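Two-Arm Bench Cell – Return to Service Checklist

Cell: Wevard bench 2, Magagula site
Task running at time of fault: pencil case pack and unpack
Checked by: Pieter Mabaso
Reason for check: left arm protective stop, right arm did not stop with it
Status at end of check: reduced speed only, see item 11

Background. In August the left arm tripped on a joint torque limit at cycle 1,147 of the run. The stop should be shared. The left arm held position and the right arm carried on for the rest of its move, closed on the edge of the case and pushed it toward the left gripper. No injury and no broken parts. The operator hit the e-stop and both arms lost drive power as they should.

1. E-stop button, both arms – PASS
Pressed three times from standstill and twice during motion. Brakes held each time. No sag in either arm.

2. Shared stop signal, left to right – FAIL, then PASS
Cause of the incident. One conductor of the stop link was loose in its terminal at the Deson relay box. It tested fine at rest and opened when the box was knocked. Conductor cut back, new ferrule fitted, terminal tightened. Repeated the test with the box being tapped by hand and got no dropout.

3. Shared stop signal, right to left – PASS
Not affected, but the terminals on this side were tightened as well.

4. Link monitoring – FAIL
A broken link ought to stop both arms. It only wrote a warning to the log. The setting was changed during setup and not changed back. Now set to stop. Please don't alter it without a note in the cell log.
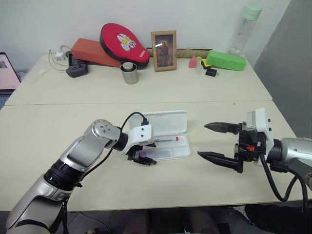
5. Wrist cables – PASS with comment
No cuts or crushed spots found on either side. The right side has more slack than I like. With the wrist low, a loop can reach the front edge of the table and rub there. Add a clip on the forearm and recheck after 800 cycles. Do not pull it tight, the wrist still needs its full turn.

6. Gripper fingers – PASS
Left and right fingers straight, screws at correct torque. Right gripper opening checked after the collision and still within limits.

7. Camera brackets – PASS
One screw on the left bracket took a quarter turn. Marked with paint pen so we can tell if it moves again.

8. Separation between arms – FAIL
The minimum distance in the Sosusen motion file was measured between the wrists. It takes no account of the fingers when they are open, and both arms work over the same small case. New limit is measured from the fingertips. This makes some moves slower because one arm now has to wait. Leave it that way.

9. Table – COMMENT
Two tables are pushed together and the work is done on the near one. Check the seam before each run. If the near table shifts, the taught positions are off. Clamps are on order. Until they are fitted, line up the table with the floor marks at every start. 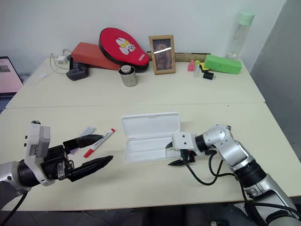
10. Items outside the task – COMMENT
Keep anything that is not being handled at the back by the wall and out of reach of both arms. Cups and bottles are the ones I would worry about, given the chargers and power leads on the same surface. Drinks should go on the side shelf. I have added this to the start-up card, along with a line about keeping leads off the floor where the operator stands.

11. Restart test – PASS at reduced speed
Ran the task with the new separation limit and link setting. Cycle counter stood at 1,832 when I ended the test. Forced a left arm stop at four different points and the right arm stopped with it each time. Full speed is not released. I want the cable clip and the table clamps in place first.

12. Operator briefing – OPEN
Day shift has been told. Evening shift has not. If one arm stops and the other keeps moving, press the e-stop at once and keep your hands out – do not reach in to save the part.

Open actions
Cable clip, right forearm: P. Mabaso
Table clamps: waiting on delivery
Evening shift briefing: before next evening run
Check link setting on the other Wevard benches: not started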